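Seasonal Rigging and Fleet Technician – Trunska Sailing Center

Reports to the fleet manager. Shore-based, with some time afloat.

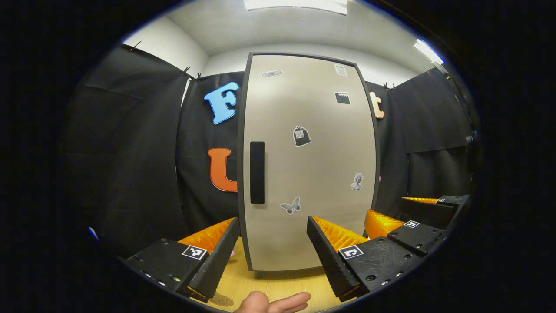

Last season's crews asked in their end-of-year comments for faster turnaround on halyard and sheet replacement, and one skipper wrote that a boat with a tired jib halyard had stayed on the charter list for 11 days after it was reported. The position has been set up with that in mind.

Trunska Sailing Center operates 12 keelboats for day charter, club racing and company events. Boats are kept on swinging moorings during the season and hauled out in December. The technician keeps the fleet in charter condition and maintains the defect log.

Duties

Inspect standing and running rigging on each boat on a fixed rotation. Record wear at terminals, sheaves, spreader ends and gooseneck fittings.
Splice and whip replacement halyards, sheets and control lines in braided polyester and Dyneema.
Set rig tension to the fleet tuning sheet before race days. Charter boats are set softer – see the separate column on the sheet.
Service winches and blocks. The Bouvier pattern winches on the older boats take a different pawl spring from the rest and the two must not be mixed.
Check mooring pennants and chafe gear after any strong onshore wind.
Close each defect in the log with date, part used and initials.

Requirements

Two full seasons of rigging or boatyard work, or equivalent time as bosun with a sailing club.
Able to go aloft in a bosun's chair and to work on a floating dock in poor weather.
Powerboat handling certificate. The workboat is a Flarkoline launch with an inboard diesel.
Able to read a rig plan and use a tension gauge.
Able to swim 300 yards in clothing.
A basic knowledge of fiberglass repair is useful – larger repairs go to the Banisach yard.

Hours and pay

The contract covers 464 paid hours between spring launch and December haul-out, worked mainly Thursday through Sunday. Pay is hourly and depends on experience. Foul weather gear, harness and knife are supplied. Splicing tools are not, although a shared set is kept in the rigging loft. Parking is free. There is no on-site housing.

How to apply

Send a one-page résumé, copies of certificates and the names of two references to the center office, by mail or in person. Applications close Mon 6 March at noon. Shortlisted applicants will complete a practical test: one eye splice in double braid, one winch strip and rebuild, and a short trip in the launch to pick up a mooring.

Shares 12
Comments 11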